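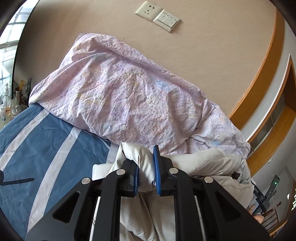 Holger Dahlgren objects that a governance framework with no enforcement clause is a statement of intent, and that it should be graded as one. Keep the objection in mind for Section 2, where it applies to two of the three instruments.

Technology Governance – Handout 6
Voluntary Codes, Standards and Statutory Duties

1. Terms

A voluntary code binds only the firms that sign it. A technical standard sets out a method or a measurable property, and becomes binding when a contract or a statute refers to it. A statutory duty applies to every party within its scope, signed or not.

2. Comparing instruments

For each instrument, record the following:
Scope – which parties and which uses of the technology are covered
Trigger – the event that brings the duty into force
Reviewer – the body that checks compliance, if there is one
Remedy – what an injured party can ask for

A blank entry under Reviewer or Remedy is a finding. Write "none stated" and cite the section where you looked.

3. Worked case: the Stevance code

Stevance publishes a code for suppliers of automated decision tools. Grurkus signed it; Fullstead did not, but its supply contract with Grurkus repeats clauses 2 through 6 word for word. Fullstead is therefore bound to Grurkus in contract and owes nothing to Stevance. A customer of Fullstead is not a party to that contract and, absent a third-party clause, cannot sue on it.

The code requires a record of 36 months for each decision log. It does not say when the period starts. Meredith reads it from the date of the decision, Vlachopoulos from the date the tool is withdrawn. Both readings are open on the text.

4. For the next session

Read Jacobs and Oh on incorporation by reference, sections 1 and 2. Bring a completed table for one instrument of your choice, one page at most.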